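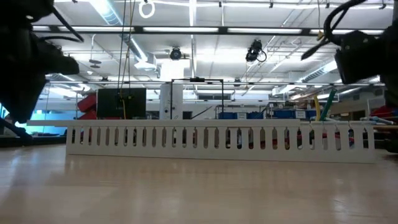
Ticket 443 - Right arm stops mid-task, gripper position error
Status: open
Tuesday, January 24, 2023

Hi all, me again! The right arm on the Tudham cell quit on the wire routing job. It got as far as closing on the cables, threw a gripper position error and locked up, with the left arm still happily holding its end. I hit the stop, cleared the fault, homed both arms and tried again. Same thing, 2 runs later.

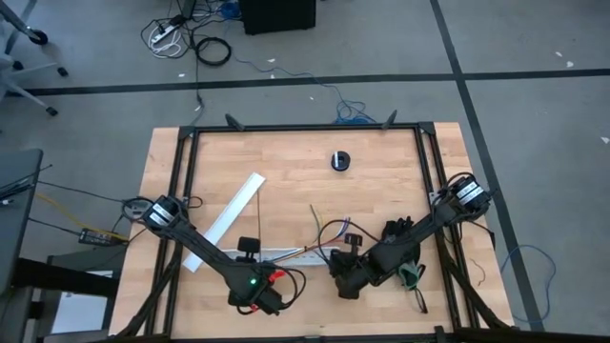
First guess was the gripper cable, so I reseated both ends and wiggled it while watching the log (nothing). Then I dropped the closing force to 88 percent and got a few clean cycles before it faulted again, so force isn't the whole story.
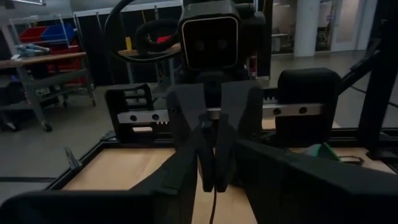 I ran the fingers open and shut with nothing between them and it was fine every time! It only trips with wires in the grip. My money's on the position tolerance we got with the Fotden update, but I'd love a second opinion before I touch it. The old setting was 1000 counts and I can't find the new one anywhere. 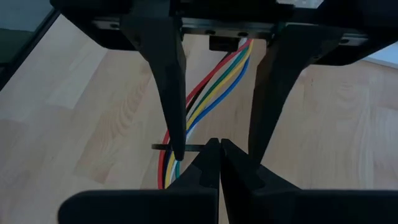
Fingertips beside the zip-tied cable bundle.

Arm's parked and tagged out until I hear back.

Comments (2)

Had this on the Turunen cell. Check the finger screws too, ours had backed out.

Please don't raise the tolerance without saving the old config first!!

Recent tickets
Edico feeder won't reconnect after restart
Left arm drifts after homing
February maintenance slots

Contact support | Back to top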